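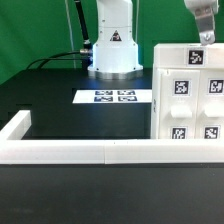 Labels on storage should be fixed to the face a person sees while reaching for it. Most small-parts cabinets fail this test. The label goes on the lid or the side, and the drawer has to be opened to confirm what it holds. The white block on the right does better: two recessed panels side by side, a handle at mid-height on each, and a printed square marker near the top and bottom of both. One more marker sits on the top face. Five markers for a unit this small may look excessive - I think the number is correct. A hand at the handle can cover one label and leave the other readable.

I relabeled 200 drawers at Pumov on the same principle, front face only, two labels each. It took 13 evenings. Cường Tô objected to the cost of label stock, and he had a point - the second label doubles it. I would still pay for it.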